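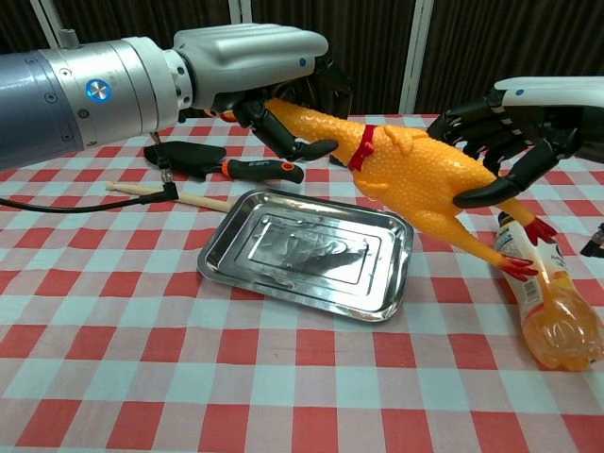

FOR IMMEDIATE RELEASE

Miner updates storage and cleaning standard for squeaky toys

CLIRTHORPE, November 2023. Miner, a supplier of play and prop collections to libraries, theatres and child care centres, has released a revised handling standard for moulded novelty toys. The standard covers rubber chickens, squeaky animals and similar hollow items, and replaces the version issued in May.

Under the revised standard, returned toys are emptied of air, wiped with a damp cloth and placed in a single layer in a rimmed stainless steel tray. Trays with rounded corners are specified for all new orders. Fabric-lined baskets may still be used for finished stock but are no longer accepted at the cleaning stage.

Textured surfaces are treated separately from smooth ones. On a rubber chicken, the pimpled body is brushed along its length with a soft nylon brush, and the comb, wattle and feet are wiped by hand. The squeaker opening is kept clear of liquid throughout. Legs and necks are laid straight before storage, and nothing is stacked on top of them.

"Most of the wear we record is at the neck and the legs, where the moulding is thin," said Heloísa Sampaio, collections manager at Miner. "A toy that has been stored folded will usually keep the crease. The new wording asks for flat storage at every stage, including transport."

Plastic bottles of cleaning solution are to be capped and labelled with the dilution. Bottles of up to 600 mL may stay at the work table; larger containers are returned to the supply cupboard.

The standard applies to 221 catalogue lines held at the Clirthorpe and Fontes depots. Existing customers have until their next exchange to adopt the tray requirement. Colour-coded lids for the Ota storage range, in yellow and grey, will be supplied with replacement trays at no charge.

Printed copies run to 7 pages, with a 2-page checklist for display near the sink.

Media and customer enquiries: Silvana Barros, Miner, Clirthorpe depot.

ENDS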